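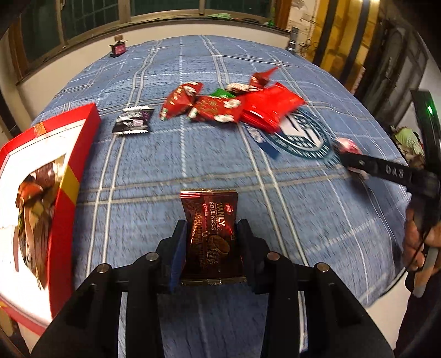 Why does the opening value of the hand gripper stay at 699 when the fingers are moving?

The software keeps the last good value when it loses the signal from the finger sensor, and on our unit the signal was lost in the plug at the handle. The fingers are mechanical and continue to open and close, so the person holding the gripper does not feel any fault.

Ticket status: Solved, one point still open
Product: Skornasora hand gripper pair, with the Min replay arm
Site: Merkimwood, packing room
Opened by: Dong-hyun Ryu
Handled by: Gorndale support desk
Month: July

First report, Dong-hyun Ryu

Good morning. We use two hand grippers, left and right, to record how a person picks up snack packets and puts them in a box. After that the Min arm repeats the recorded movement. Since this morning the arm does not repeat the right side correctly. It goes down to the packet, it is in the right place, but it does not close. Then it lifts up and travels to the box with nothing in the fingers. The left side is normal.

I looked in the recording file. For the left gripper the opening value goes up and down as I expect. For the right gripper it goes up and down in the beginning, then it becomes 699 and stays at 699 until the end of the recording. I know that the fingers were closed in this time, I was holding the gripper myself.

There was no warning on the screen and the light on the gripper was green.

Please advise if this is software or hardware.

Reply, Gorndale support

Thank you for the clear report. Please tell us which version is installed, and if the value comes back after a restart. Please also stop using the right side recordings on the arm until we know more.

Second report, Dong-hyun Ryu

The version is the same one as last month, we did not update. After a restart the value is correct again, and then it freezes after some time. I made three tests with the gripper lying still on the table and I moved only the fingers by hand. In these tests it did not freeze. When I pick real packets, it freezes.

I have to add something about safety. Before I read your reply, my colleague started one more replay. In that recording the value froze while the fingers were closed, so it was a small number and not 699. The arm carried the packet to the box, did not open, and pushed down into the box with the fingers closed. The side of the box bent. The arm did not stop by itself, my colleague pressed the red button. Nobody had hands in the area. I have now put a paper on the arm controller with "DO NOT START".

Reply, Gorndale support

We have raised the priority of this ticket. The combination of "works on the table" and "fails when picking" makes us think of the cable. Please try this:

Disconnect the Min arm from power first. Start a recording with the right gripper only. Hold the gripper still, open and close the fingers slowly for 30 seconds, and write down if the value follows. Then do the same again, and with your other hand bend the cable gently where it comes into the handle. Last, exchange the two cables between left and right and repeat.

Third report, Dong-hyun Ryu

Results from this afternoon, 14:20.

Test without bending: the value follows all the time.

Test with bending: when I bend the cable toward the fingers, the value freezes at once. When I bend it back, it stays frozen for a moment and then jumps to the correct number.

Test with exchanged cables: the fault stays on the right gripper. The right cable works well on the left gripper, also when I bend it.

So I think the cable is good and the socket in the handle is not good. I unscrewed the handle cover and one side of the socket moves a little when I touch it with a plastic stick. On the left gripper it does not move. When we reach for the packets on the far side of the table, the cable is pulled across the edge, and maybe this loosened it over time.

Reply, Gorndale support

Your conclusion is correct. The solder joint of the socket is broken on one side. Please do not repair it with glue. We will send a replacement handle board and a small clamp for the cable.

About the green light: it shows only that the gripper has power. It does not show that the finger value is being received. We agree this is confusing and have passed it to the software group.

Fourth report, Dong-hyun Ryu

The board arrived and I changed it. I put the clamp on both grippers, with enough free cable that the wrist can turn. After this I recorded 20 picks with the right gripper, with much bending on purpose, and the value did not freeze. I replayed them on the arm at low speed with a person at the stop button. The arm closed and opened each time as it should.

I also went through the old files and searched for places where the finger value stays exactly the same while the hand is traveling to the box and back. I found some from the days before the first report, so the fault is older than we thought. These files are moved to a separate folder and will not be replayed.

Still open from our side: the software should stop the recording when the signal is lost, or at least make a sound. Until we have this, the operator looks at the value on the screen before each recording and once in the middle.

Reply, Gorndale support

The repair is confirmed. We will leave the ticket open for the software request only and will write here when a test version is ready. Please keep the broken board, we would like to have it back for inspection.

Dong-hyun Ryu

The board is packed and goes out with tomorrow's post. I put the ticket number on the bag.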